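Jidwood International Affairs Group
Minutes of the September meeting

Present: Anneliese Schmieder (chair), Wulan Sembiring, Eduardo Morais, Gun-woo Yeom (minutes). Apologies: Aurora Bragança.

1. Minutes of the last meeting
Agreed with one correction: the talk on the Sahel was attended by 132 people, not 123.

2. Autumn talk: water and borders in Central Asia
Eduardo has a draft programme. It opens with the Soviet-era dams and how Tajikistan and Kyrgyzstan came to hold the upstream water, then moves to the Uzbek cotton districts. Wulan thought the section on Russian influence was too long and wanted more on trade with China. Eduardo will cut it and send a new version by Monday.
The hall at Altuvgate is held for us from 7 pm. It seats 200.

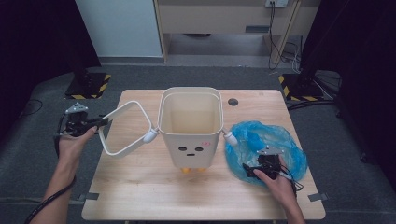 3. Briefing paper
The paper on Kazakhstan's rail links stands at 3000 words. Anneliese asked for a map and a short note on the Caspian ports. Zunero can print it once the text is settled — they need four working days.

4. Speakers
Christodoulou has offered to chair the panel. Agreed. Gun-woo reported that the second speaker would prefer to join by video, and the meeting was content with this.
There was a longer discussion on whether the panel should cover Afghanistan's canal project on the Amu Darya. Eduardo was in favour.

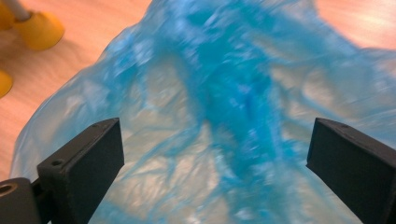 Aurora, in a note read out by the chair, said the canal should have an evening of its own in spring, as twenty minutes would not do it justice. Left open until the next meeting.

5. Any other business
None. The meeting closed at 8.50 pm.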